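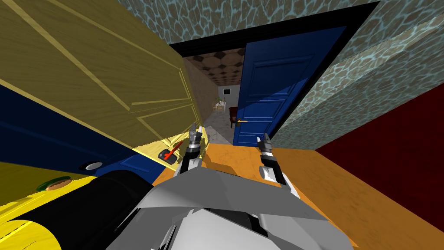
Nuvlow

Nuvlow는 WordPress용 블록 테마 Parau의 자식 테마입니다. 기술 블로그, 제품 문서, 사내 공지처럼 글의 양이 많고 갱신이 잦은 사이트를 대상으로 합니다. 부모 테마의 템플릿 구조를 그대로 쓰고, 한글 조판과 목록 페이지, 이미지 캡션 처리만 다시 작성했습니다. 페이지 빌더는 지원하지 않습니다.

이 저장소에는 테마 소스와 빌드 스크립트, 데모 콘텐츠가 들어 있습니다. 배포용 압축 파일은 릴리스 페이지에서 받으십시오. 저장소를 그대로 압축해 업로드하면 컴파일된 스타일시트가 없어 서식이 적용되지 않습니다.

요구 사항

부모 테마 Parau가 설치되어 있어야 합니다. 활성화할 필요는 없습니다. 서버에는 PHP의 mbstring과 intl 확장이 필요합니다. intl이 없으면 테마는 동작하지만 월별 보관함의 제목이 영문으로 출력됩니다. 멀티사이트에서는 네트워크 관리자가 Parau와 Nuvlow를 모두 네트워크에서 사용 가능하도록 설정해야 합니다.

소스에서 빌드하려면 Node.js와 npm이 추가로 필요합니다. 운영 서버에는 설치하지 않아도 됩니다.

설치

릴리스 압축 파일을 관리자 화면의 테마 업로드 메뉴에서 올리고 활성화합니다. 명령줄을 쓰는 경우는 다음과 같습니다.

wp theme install nuvlow.zip
wp theme activate nuvlow
wp rewrite flush

마지막 명령은 문서 보관함의 고유주소 규칙을 등록합니다. 관리자 화면에서 활성화했다면 고유주소 설정을 열어 저장 버튼을 한 번 누르면 됩니다.

소스에서 빌드

npm ci
npm run build

결과물은 dist 디렉터리에 생성됩니다. npm run watch는 스타일시트만 감시하며 theme.json의 변경은 반영하지 않습니다. theme.json을 수정한 뒤에는 build를 다시 실행하십시오.

디렉터리 구조

assets: 글꼴, 아이콘, 컴파일 전 스타일시트
inc: 테마 함수. 파일 하나가 기능 하나에 대응합니다.
parts: 머리글, 바닥글, 목록 항목
patterns: 블록 패턴
templates: 페이지 템플릿
demo: 가져오기용 XML과 이미지
tools: 빌드 및 번역 추출 스크립트

설정값

설정은 nuvlow.config.php에서 배열로 반환합니다. 사용자 정의하기 화면에는 노출하지 않습니다. 키가 누락되면 기본값이 적용됩니다.

posts_per_list: 목록 한 페이지의 글 수. 기본값 9.
excerpt_length: 발췌문의 글자 수. 기본값 70. 단어가 아닌 글자 단위로 계산하며 공백을 포함합니다.
related_depth: 관련 글을 찾을 때 거슬러 올라가는 분류 단계. 기본값 2.
cache_minutes: 관련 글 결과의 캐시 시간(분). 기본값 20. 0으로 지정하면 캐시를 쓰지 않습니다.
caption_style: plain 또는 ruled. 기본값 plain.
toc: 본문 목차 출력 여부. true 또는 false. 기본값 false.

posts_per_list는 WordPress 읽기 설정의 글 수보다 우선합니다. 검색 결과와 피드에는 적용되지 않습니다.

한글 조판

본문에는 word-break: keep-all을 적용하고, 표와 코드 블록은 제외합니다. 긴 URL은 overflow-wrap으로 줄을 바꿉니다. 제목에서 조사만 다음 줄로 넘어가는 현상은 keep-all로 대부분 해결되지만, 괄호 뒤에 조사가 붙는 경우는 브라우저마다 결과가 다릅니다. 이 경우 제목에 줄바꿈 금지 문자를 직접 넣으십시오.

본문 글꼴은 시스템 글꼴을 사용합니다. 웹 글꼴을 추가하려면 assets/fonts에 파일을 넣고 theme.json의 fontFamilies에 등록합니다. 외부 글꼴 서버를 호출하는 코드는 포함되어 있지 않습니다.

이미지와 캡션

캡션은 이미지 바로 아래에 한 줄로 출력됩니다. plain은 본문보다 작은 글자로 왼쪽에 정렬하고, ruled는 같은 서식에 윗줄을 추가합니다. 캡션이 비어 있으면 figcaption 요소 자체를 출력하지 않습니다.

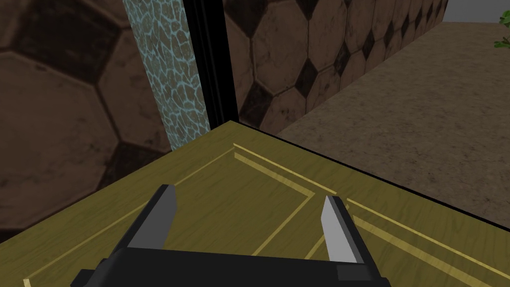
나뭇결이 있는 상판과 두 손가락을 벌린 검은색 그리퍼. 렌더링 이미지.

대체 텍스트와 캡션은 별개의 값으로 취급합니다. 대체 텍스트가 비어 있어도 캡션을 복사해 채우지 않습니다. 이전 버전의 자동 복사 기능은 화면 낭독기에서 같은 문장이 반복되는 문제가 있어 제거했습니다.

갤러리 블록에서는 개별 캡션과 갤러리 캡션이 모두 출력됩니다. ruled를 선택해도 윗줄은 갤러리 캡션에만 들어갑니다. 대표 이미지의 캡션은 개별 글 화면에서만 출력되고 목록에서는 생략됩니다.

훅

nuvlow_before_list: 목록 출력 직전에 실행되는 액션
nuvlow_after_entry: 개별 글 본문 직후에 실행되는 액션
nuvlow_related_args: 관련 글 질의 인자를 변경하는 필터
nuvlow_caption_html: 캡션 마크업을 변경하는 필터. 반환값은 wp_kses_post를 거칩니다.

nuvlow_related_args에서 post_type을 바꾸면 캐시 키도 함께 바뀝니다. 그 밖의 인자를 바꾼 경우에는 캐시를 수동으로 비워야 합니다.

wp nuvlow cache clear

Cuvar 연동

Cuvar는 접근 권한을 역할별로 제한하는 별도 플러그인입니다. 활성화되어 있으면 Nuvlow는 열람 권한이 없는 글을 목록과 관련 글에서 제외합니다. 관련 글 캐시는 역할별로 따로 저장됩니다. 역할이 많은 사이트에서는 옵션 테이블이 커질 수 있으므로 영속 객체 캐시를 함께 사용하십시오.

데모 콘텐츠

demo/content.xml을 WordPress 가져오기 도구로 불러옵니다. 첨부 파일 내려받기 항목을 선택하지 않으면 이미지가 빈 상태로 들어옵니다. 운영 중인 사이트에는 가져오지 마십시오. 데모 분류가 기존 분류와 이름이 같으면 병합되며, 되돌리는 기능은 없습니다.

알려진 문제

목차를 켠 상태에서 제목에 각주가 있으면 각주 번호가 목차에도 출력됩니다.
인쇄 스타일에서 표의 머리행이 다음 쪽에 반복되지 않는 브라우저가 있습니다.
Medve 플러그인의 지연 로딩과 테마의 이미지 크기 지정이 충돌해 첫 화면의 레이아웃이 밀릴 수 있습니다. Medve 설정에서 대표 이미지를 제외 목록에 넣으면 발생하지 않습니다.
하위 디렉터리 방식의 멀티사이트에서 wp nuvlow cache clear는 --url 인자를 생략하면 주 사이트의 캐시만 비웁니다.

번역

번역 템플릿은 languages/nuvlow.pot입니다. 문자열을 추가한 뒤에는 npm run pot을 실행하고 생성된 파일을 같은 커밋에 포함하십시오. 한국어와 헝가리어 번역이 포함되어 있으며, 헝가리어는 Judit Dobos가 관리합니다.

기여

오류 보고에는 WordPress와 PHP의 버전, 활성 플러그인 목록, 재현 절차를 적어 주십시오. 화면 캡처만 있는 보고는 처리하지 않습니다. 풀 리퀘스트는 develop 브랜치를 대상으로 하고, 제출 전에 npm run lint를 통과해야 합니다. 병합은 월요일에 일괄로 진행합니다.

라이선스

코드는 GPL 버전 2 또는 그 이후 버전으로 배포합니다. assets/icons의 아이콘에는 별도의 라이선스가 적용되며 전문은 같은 디렉터리의 LICENSE 파일에 있습니다.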